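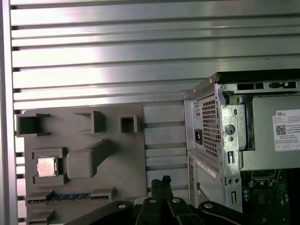 *Gray fixture plate in front of a ribbed aluminum panel.*

# Murkudia, Flimodov disc: dialogue level and HDR grade

**Board:** Discs and Transfers
**Thread opened:** February 16, 2024

---

**slowpan_lr**

I watched the Flimodov disc of Murkudia last night and have questions about the mix. I saw the film in a theater in September and had no trouble with the dialogue. At home I had to raise the center channel by 3 dB to follow the ferry conversation, and even then the engine noise covers the ends of lines.

Setup: external player, bitstream out, receiver in its plain surround mode with no night mode and no dynamic range control. Speakers were calibrated with a mic and checked again by hand with a meter. Other discs play at my normal volume without adjustment.

Is this a near-field remix, or did Flimodov put the theatrical mix on the disc unchanged? The booklet doesn't say. The back cover lists "original surround", which could mean either.

---

**grainfield**

It's the theatrical track. The label confirmed it in their newsletter when the disc was announced. No near-field pass was done.

The ferry scene is supposed to be hard to hear. The sister misses half of what the pilot says and the rest of the plot follows from that. If you turn up the center you are changing the scene.

---

**slowpan_lr**

I understand the intent. My complaint is that the theater presentation had the same masking and I could still pick out the consonants. The disc loses them. Those are two separate problems.

---

**tonearm_b**

Check which track the player selects by default. There are 2 on the disc, and the first one in the list is the stereo fold-down. If your player picks that and your receiver upmixes it, the center gets everything the decoder thinks is common to left and right, which in that scene includes most of the engine. The result is what you describe.

My Jisum player does this every time because it ignores the disc's default flag. You have to set the preferred audio format in the player menu, and the setting is lost after a firmware update.

---

**slowpan_lr**

Also a Jisum here. I'll check tonight.

---

**quarterframe**

While the thread is open, has anyone looked at the HDR grade? The film has a deliberately flat look, with a lot of overcast exteriors and practical lamps. On the disc the lamps in the boarding house are far brighter than I remember, bright enough that my eye goes to them and leaves the faces. The metadata reports a mastering display of 1,000 nits. I don't have a way of measuring what the picture itself reaches.

---

**grainfield**

The mastering display value tells you what monitor the grade was done on. It says nothing about how high the highlights go. Plenty of films are graded on the same class of monitor and stay well below its limit.

---

**quarterframe**

Agreed, which is why I asked whether anyone has measured it.

---

**oxbow_cinema**

I ran it through a waveform. Most of the film is very restrained and could pass for SDR. The boarding house is the exception, and so is the welding shed near the end. In both places the lamps go well above anything else in the film. My guess is that the HDR pass was done by Meng from the finished SDR grade, with the light sources pulled up separately. Meng is credited at the end of the disc for "additional mastering".

I don't think it's badly done. The edges of the lamps are clean and there is no banding in the wall behind them. It just doesn't match the rest of the picture.

---

**grainfield**

"Additional mastering" could be anything. It could be QC or subtitle authoring. I wouldn't build a theory on a credit.

I also disagree that it doesn't match. The boarding house is the only warm interior in the first half. Having it stand out is consistent with how the scene is lit and cut. The theatrical version had to do that with color alone.

---

**oxbow_cinema**

Fair on the credit. I'll stand by the waveform.

On the second point, the theatrical version was the one that got finished and shown. If the home version makes a stronger statement with the same lamp, I would want to know who decided on that before calling it consistent.

---

**tonearm_b**

If anyone wants a direct comparison, the included standard Blu-ray uses the SDR grade. Same framing, same cut. Play the boarding house from both discs on the same display. Turn off dynamic tone mapping first, or you will be comparing your TV's processing.

---

**quarterframe**

Did this with tone mapping off. I prefer the SDR version for the boarding house and the HDR version for the river exteriors, where the extra precision in the sky is easy to see. The opening 17 minutes look close to identical on the two discs apart from the title card, which is noticeably whiter in HDR.

---

**slowpan_lr**

Back with results on the audio. tonearm_b was right about the track. The player was sending the stereo fold-down and the receiver was upmixing it. With the surround track selected and the center back at its calibrated level, the engine moves out to the sides and I can follow the pilot. Some words are still buried, and I now think those are the ones that are meant to be.

Menu path for other owners: Setup > Audio > Preferred Format > Multichannel. The remote's audio button also works but only for the current session.

I still think the booklet should state which mix is used.

---

**grainfield**

No argument there. Flimodov's older booklets had a full page on the transfer and the sound. The last several have had an essay and a chapter list.

---

**oxbow_cinema**

I've written to them about the HDR grade and asked about the booklet as well. Will post the reply if there is one.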